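How to line a notebook cover with fabric

Most tutorials tell you to buy special bookbinding glue. I've tried the Zikley one and I'm not convinced it beats ordinary PVA, thinned with a little water.

Cut your fabric 2 cm bigger than the cover on every side. Iron it first, even if the packet swears it's crease-free. 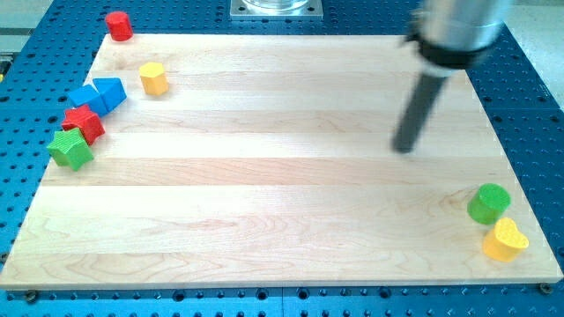
Brush the glue on the cover, never on the cloth, or it soaks through and leaves marks. Smooth from the spine outwards with an old bank card. Snip the corners, fold the edges in and press under heavy books for 8 hours. Vitória Fonseca says 4 is plenty. Mine lifted at the corners when I tried that.

As for sealing sprays, I'd save your money until the cover has had a month of use.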